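Lists > Standuta Kitchen List > Steaming and Dumplings > Re: liner or no liner?

Hi all,

Finbarr Horgan wrote:
> Mine stuck again last night. I oiled the slats like somebody here
> said to and I still lost the bottoms off half of them. Is everyone
> else using a liner? And does the lid matter, or can I lay a plate on top?

Finbarr, I feel your pain! I gave up on oiling the slats a while back (messy, and my basket started to smell like an old skillet). These days I line it every single time. As for the plate, please don't. A woven lid lets some of the steam out, and a plate drips all over your dumplings. Mine is the bamboo kind with a yellow plastic rim, zigzag weave on top, and I'm very fond of it.
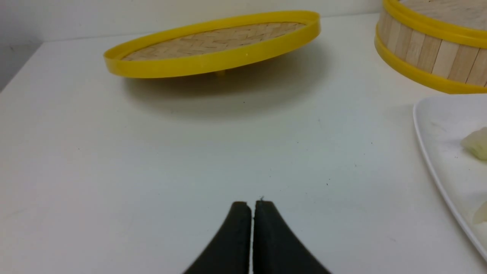
Do you need to soak a bamboo lid before using it?
A quick rinse is plenty, then shake it off and let it air dry completely afterward so it doesn't get musty.

Now, the basket. I set mine up on the table and fill it there, then carry the whole thing to the stove. Filling it over a hot pot is how I burned my wrist in April, and I don't recommend it. I bought the basket at Vavitz, along with a set of tongs I never use.

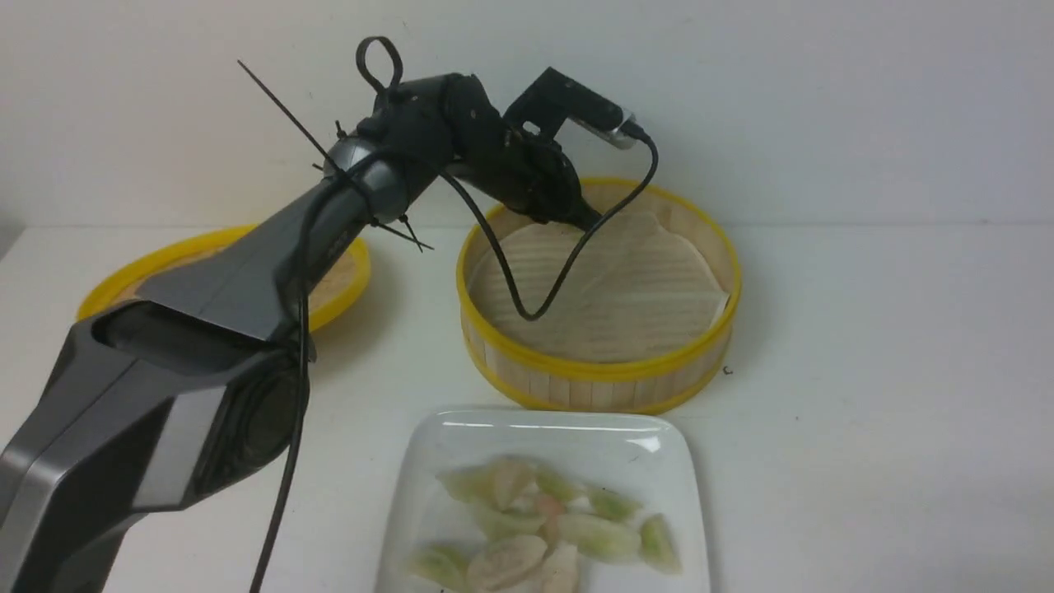 Lining it

Get the liner in flat before any food goes near it. A few creases won't hurt, but if it bunches up in the middle the dumplings slide together and you're right back to torn skins. I like one that's thin enough to see the slats through. Parchment works too if you poke holes in it, and so do cabbage leaves, which my sister swears by.

Then I bring over the plate of dumplings and park the lid off to the side where I won't knock it on the floor (again).
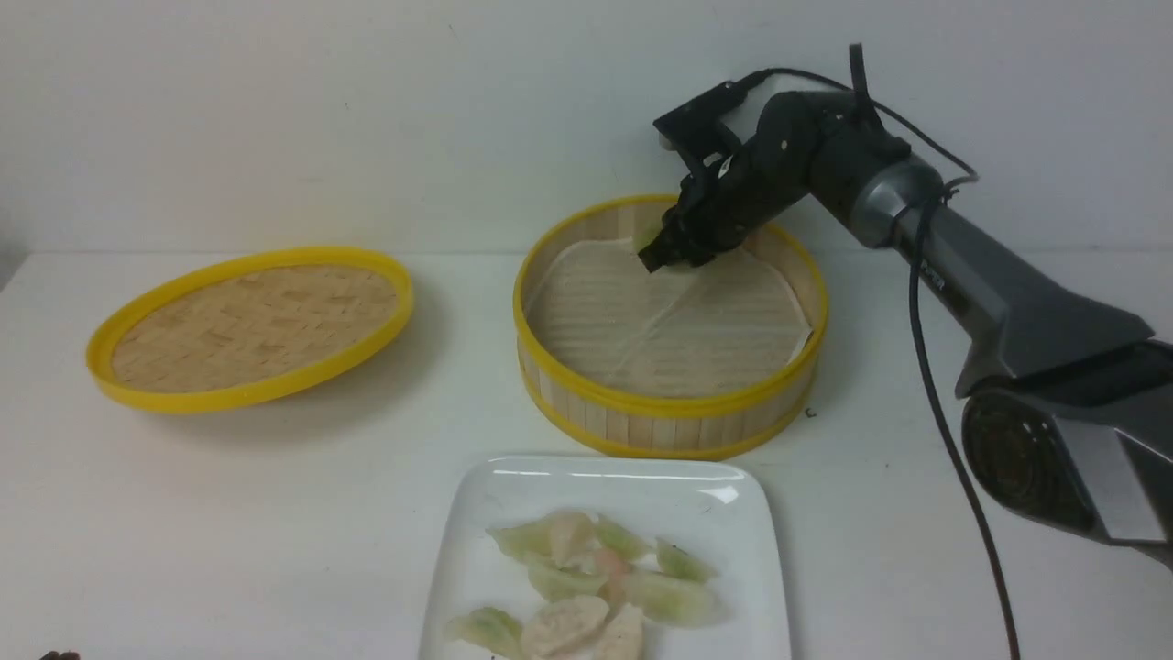

Lid on the left, basket in the middle, ten dumplings on the square plate.

I start near the wall of the basket and work in. Leave a finger's width between them if you can! I'm bad at this, I get impatient and crowd them, and the ones that touch are always the ones that tear. The green wrappers seem worse for it than plain.

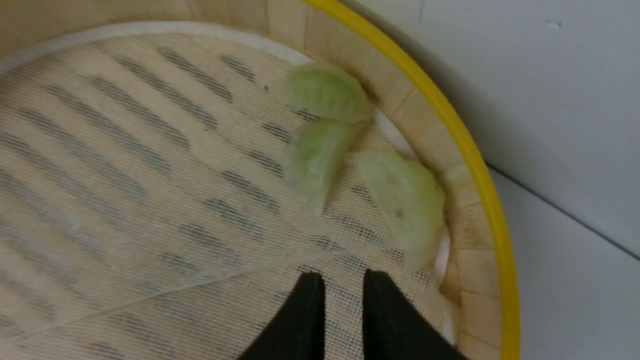

2 min read

Anyway Finbarr, try a liner and let us know. Ultanness had a pack on the shelf last time I went, next to the Kuhlmann pots. And don't yank them out the second the heat goes off. Give them a minute with the lid cracked and they'll lift much easier.

Has anybody tried washing and reusing the cloth ones? Mine are getting kind of sad looking.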